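Home | Numbers | Money | Games | Ask Us

How does a lottery work?

Maybe you have seen a grown-up buy a lottery ticket in a shop. What are they buying? They are buying a chance. It is a very small chance, and most of the time it wins no money.

Imagine a bowl with 100 balls, and each ball has a different number. You choose one number. Then somebody mixes the balls and takes one out. You have one chance in 100 to be right. Now imagine the bowl has 1104 balls. Your chance became much smaller — and a real big lottery is much harder than this.

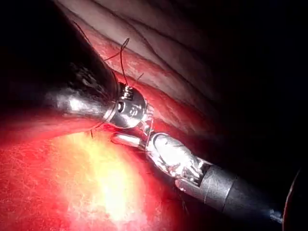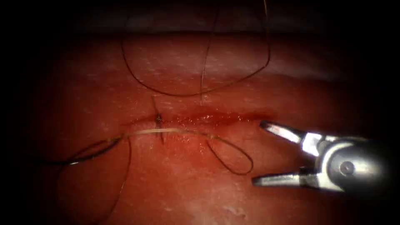
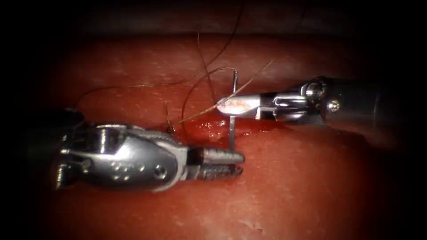
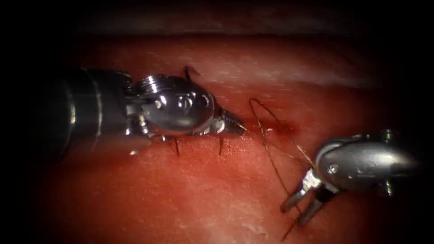
Where does the money go?

Everybody pays for the ticket. One part of this money makes the prizes. Another part pays for the work, and the company keeps some. So all players together always get back less than they paid.

Do the balls remember?

No. If number 2 came out last time, it can come out again today. Balls have no memory, and "lucky numbers" are the same as other numbers.

Children are not allowed to buy tickets. But you can try the bowl game at home with paper and buttons.

786 shares | 2 comments

Declan Hulme: My daughter did the bowl game with buttons and she lost nine times. Good lesson.

Tatlı: Please write also how dice work!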